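The packing supervisor had agreed to talk on one condition, which was that we not use a name. "I still have to work with the people who bought the thing," the supervisor said. So no name. The job is at Skodton, a fulfillment contractor that handles returns and small kitchen goods, and the supervisor has been there through two rounds of automation. The first was a conveyor that now sits under a tarp.

The current round is called Cirus. It was announced to staff in January, in a meeting that ran to 76 slides.

I asked what was on them.

"Arrows, mostly. One slide said 'people do what people do best.' I asked what that was, in our case, and got told it would come out of the trial."

Management's case is simple enough. Handling jobs like fetching tape, moving rolls and clearing a sink or a counter eat up the day, and a machine with decent hands could take them over. The supervisor doesn't dispute the first half.

"Sure, it's dull. I've taped boxes for years. But dull work is also when you talk to the new hire and find out they can't read the labels without glasses. You take that out and what goes in its place? More scanning."

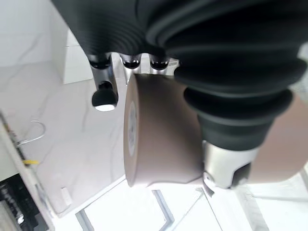

A robotic hand with a roll of packing tape.

The hand gets most of the attention from visitors, and the supervisor understands why. "It's a good-looking hand. I'd want to watch it too. But picking up a roll isn't the job. The job is picking up the roll while somebody's asking you where the Bellamy order went."

Has it taken hours away from anyone?

"They say no. What I can tell you is that 5 temps left after the holidays and the openings were never posted. You can call that whatever you like."

Skodton has said in its staff newsletter that no permanent position will be cut during the trial. It hasn't said what happens after, and the supervisor has stopped asking. The consulting firm, Clarov, sent a survey with 272 questions on it. One of them asked workers to rate their "excitement about shared spaces."

"I put a two," the supervisor said. "Out of ten. Then they wanted to know if I'd felt heard."

We went on to the trial area, which is fitted out like a kitchen because the company hopes to sell the same system to customers who run them. The supervisor is less impressed by the setup than the sales staff are. White cabinets, an oven, an island with a double sink, and tape on the floor between them.

"Nobody's work looks like that. Our floor has pallets on it. There's a guy eating a sandwich."

And if it works there?

"Then it works there. I'd be glad to see it try a Monday."

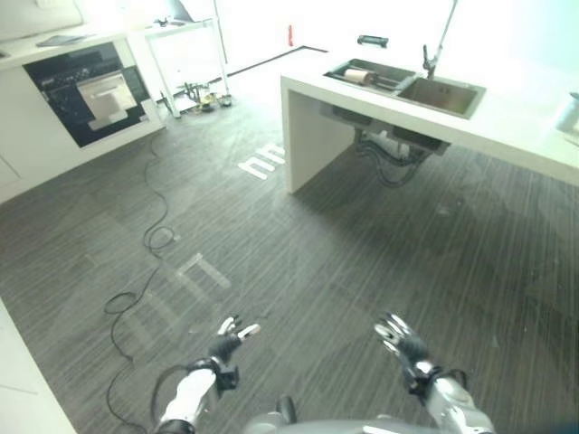 What the crew would ask for

The supervisor has a short list, and very little of it concerns machines. The crew would like to see the schedule for the next round before it's settled. They want training hours paid at the regular rate, including the ones done on a tablet at home. They want somebody from the floor in the room when Clarov presents its results.

"I'm not against it. If it lifts the heavy stuff, great, my back will send flowers. I just want to see the numbers before I clap."

Skodton did not answer our questions about the unposted openings. Clarov replied that its findings belong to the client.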